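How Things Stay Up on a Wall

Written by Nhung Diệp for readers aged eight and over

Look at the walls in the room you are in. There may be a clock, a shelf, a calendar, a mirror or a coat hook. All of these things have weight, and the Earth is pulling on every one of them. This pull is called gravity. If you took away whatever is holding the clock, it would drop to the floor.

So something must be holding it. This page is about what that something can be.

What is a wall made of?

Walls look much the same once they have been painted, but they can be very different underneath.

A brick wall is solid. Bricks are made from clay that has been baked very hard in a large oven called a kiln. They are laid in rows with mortar between them. Mortar starts off soft, a bit like thick mud, and then sets hard. On the inside of a house the bricks are often covered with a smooth layer of plaster.

A stud wall is mostly hollow. It has upright posts inside it, called studs, made of wood or metal. In many houses the studs are 600 millimetres apart, measured from the middle of one to the middle of the next. Large flat sheets of plasterboard are fixed across the studs on both sides. Plasterboard is a layer of plaster with strong paper on the front and back, and it is often some 12 millimetres thick. Between the studs there may be only air, or there may be soft wool that keeps heat in and noise out.

You can sometimes tell which kind of wall you have by knocking on it. A brick wall makes a dull, short sound and feels hard on your knuckles. A stud wall sounds more like a drum. If you move along a stud wall, knocking as you go, the sound changes when you reach a stud.

Two ways to pull on a wall

An object on a wall pulls in two ways. It pulls downwards, as you would expect. It can also pull outwards, away from the wall.

A flat picture lies close to the wall, so nearly all of its pull is downwards. A shelf is different. It sticks out into the room, and when you put books on the front edge, the whole shelf tries to tip forward. The top of the bracket is dragged away from the wall while the bottom is pressed into it. That is why shelf brackets are usually tall as well as long.

You can feel this with your own arm. Hold a book close to your chest. Then hold it straight out in front of you and wait. The book weighs the same, but it becomes much harder to hold.
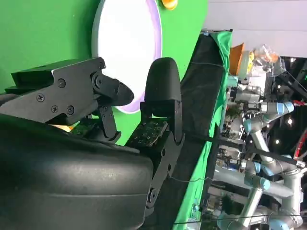 Colour makes no difference to how well something stays up, but it does change how well we see it. Designers use the word "contrast" for this. Two things have a strong contrast when one is much lighter than the other, or when their colours are very unlike. A big white circle with a light purple rim is easy to pick out against a bright green wall, even when part of it is hidden behind something closer. A green circle in the same spot would be harder to notice. The rim helps too – it draws a line round the edge and shows where the circle stops and the wall starts. Road signs use rims in the same way.

Nails, screws, plugs and glue

A nail is a smooth metal pin with a point. When it is hammered in, it pushes the material aside, and the material squeezes back. That squeeze creates friction, which is the grip between two surfaces that are rubbing or pressing together. Nails for pictures are often put in at a slope, pointing downwards into the wall, so that the picture cannot slide off easily.

A screw has a ridge called a thread that winds round it from the tip upwards. The thread cuts into the material as the screw turns. To pull a screw straight out you would have to tear away everything caught in the thread, and this takes a lot of force.

Screws hold well in wood but badly in plaster, which crumbles. This is what wall plugs are for. A plug is a small tube, usually plastic. Someone drills a hole, pushes in the plug and then turns a screw into it. The screw makes the plug swell until it is jammed against the sides of the hole. For hollow walls there are other plugs that open out behind the plasterboard, a little like an umbrella.

Sticky strips and pads work by adhesion, the way one surface clings to another. They need a clean, dry wall. Dust spoils them, as the glue sticks to the dust and the dust is not stuck to anything. They are good for light things. Each packet should say how much weight the strips can hold, and it is important to believe it.

Magnets are another way, but they only work on certain metals, such as steel. Most walls will not attract a magnet at all, though a fridge door often will.

Getting it level

A shelf that slopes will let your pencils roll off. To check that something is level, people use a spirit level. It is a straight bar with a small clear tube set into it. The tube holds liquid and one bubble. The bubble always moves to the highest point, so if it sits between the two marks in the middle, the bar is level.

Things to remember

Do not drill or hammer into a wall yourself. There may be electric cables or water pipes behind it, and a grown-up has to check with a detector first. Cables often run straight up or straight down from a socket or a light switch.

Do not hang on shelves or coat hooks. They are made to hold coats.

Something to try

You will need 3 blobs of sticky tack, a postcard and a door that you are allowed to use. Fix the postcard to the door with one blob in the middle. Try to turn the card with a finger. Now fix it with two blobs, one in each top corner, and try again. Add the third blob at the bottom. Which way was the hardest to move, and which corner lifted first?

Words used on this page

Adhesion: the clinging of one surface to another.
Friction: the grip between surfaces that press or rub together.
Stud: an upright post inside a hollow wall.
Thread: the winding ridge on a screw.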